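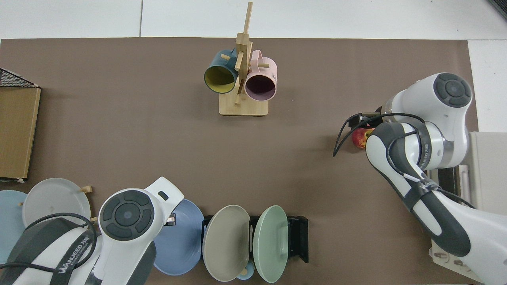 **双臂收拾桌面,右臂放苹果总是滚,求思路**

**楼主 futwood_二号工位** 6月18日

在合租工作间里搭的双臂台子,白桌面上铺了一张棕色垫子。任务很简单:杯子挂上杯架,盘子插回盘架,水果放到垫子上指定的位置。

杯子和盘子都能跑通,卡在苹果上。右臂夹着苹果下到离垫子很近的高度,一松爪就滚。昨晚连跑25次,有9次滚出目标区。

控制程序是自己写的,放置高度写死,没有力反馈。线缆暂时绕在臂上,还没整理。

---

**Kirnel老用户**

先查松爪顺序。两指如果不是同时离开,后离开的那根会推它一下,圆的东西必滚。录个慢动作看看。

---

**haberkorn_diy**

不同意楼上。我觉得是高度问题。苹果大小不一,高度写死,小一点的就是从空中掉下去的。哪怕只差几毫米,落下去也会晃。

建议下降时读关节电流,碰到垫子电流会变,到那个点再松爪。

---

**Kirnel老用户**

电流法在这种小臂上噪声太大,我试过,误触发很多。自重加上线缆拖拽,读数一直在飘。楼主的线还绕在臂上,更不用想。

---

**haberkorn_diy**

滤一下波就行。我那台用滑动平均,下降放慢,能用。线当然要先理。

---

**Chie Maruyama**

两位说的可以分开验证。换成方木块跑同样的程序,松爪后木块如果横向挪了,就是夹爪推的;如果只听见落下的声音,位置没变,就是高度。

另外,线缆建议沿着小臂走,关节处留一个弯,用魔术贴扎带固定。别用尼龙扎带勒死,改一次剪一次。

---

**楼主 futwood_二号工位**

试了方木块。横向有偏移,每次都往同一侧,看来两指确实不同步。高度也有问题,木块落下去能听到响。所以两个都占了。

---

**Kirnel老用户**

同一侧就好办,重新标一下夹爪零位。松爪别一下开到底,先开2毫米,停一下,再全开。

---

**federard**

插一句,为什么非要直接放垫子上?放个浅碗不就完了。做家务的机器人没必要跟苹果较劲。

---

**楼主 futwood_二号工位**

碗是后面的步骤,现在想先把放置这个动作做稳。杯子以后也要从杯架上取下来放桌面,用的是同一段代码。

---

**federard**

杯子有平底,苹果没有,调好了苹果对杯子也没多大帮助。我还是觉得你在错的地方花时间。

---

**Elba Lagos**

帮助是有的,松爪推一下,杯子也会歪。我2月份调的时候就因为这个碎过一个马克杯。

楼主垫子什么材质?软一点的垫子苹果能稍微陷住,比硬桌面好放。

---

**楼主 futwood_二号工位**

材质不清楚,工作间原来就有的,不算软。

零位重标了,分两段松爪也加了,又跑25次,滚出去2次。线还没理,电流那个等理完线再试,到时候在这个帖子里更新。

---

**haberkorn_diy**

滤波那段代码我整理一下发你,窗口别开太大,不然停得晚,苹果会被压在垫子上。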